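Part Two: Hanging Your Trollska Wallpaper

By now your walls should be washed, filled and sanded smooth, and your primer should have had a full night to dry. If it still feels tacky, go have a cup of coffee and come back tomorrow – the paper will wait for you quite happily.

You will need the Plaltach paste powder from your kit, a clean bucket, a wide brush, a plumb line, a soft smoothing brush and a sharp knife with plenty of fresh blades.

1. Pour 1295 ml of cool water into the bucket. Sprinkle in the powder slowly, stirring all the while, and let it sit until the lumps are gone. Stir once more before you use it.

2. Check that every roll carries the same batch number. Shades can drift a little from one printing to the next, and you'd much rather find that out while the rolls are still wrapped!

3. Draw your first plumb line lightly in pencil. Please don't trust a door frame or a corner to be straight, even in a newer house.

4. Cut your first length 70 mm longer than the height of the wall. Lay the next length beside it and slide it up or down until the pattern meets, then cut that one too.

Caution: Turn off the power at the breaker before you paper near outlets or switches. Wet paste and live wiring are a dangerous pair.

5. Brush paste onto the wall, one width at a time, and hang the paper from the top. Smooth from the middle out toward the edges, nice and easy.

6. For a large tree design, start with the length that carries the main trunk and work outward to both sides, so the branches and leaves spread away from it toward the corners.

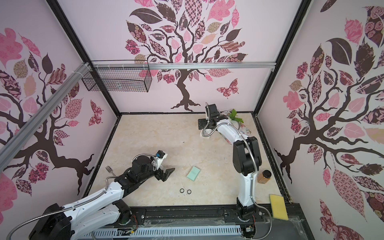 7. At an inside corner, let the paper wrap 2 mm onto the next wall, then begin the new wall with a fresh plumb line and overlap that little strip.

8. Wipe stray paste off the face of the paper with a damp sponge while it is still wet. Trim top and bottom last, changing your blade as soon as it starts to drag.

Note: Small bubbles usually settle overnight as the paste dries. Keep the heat low and the windows closed until morning.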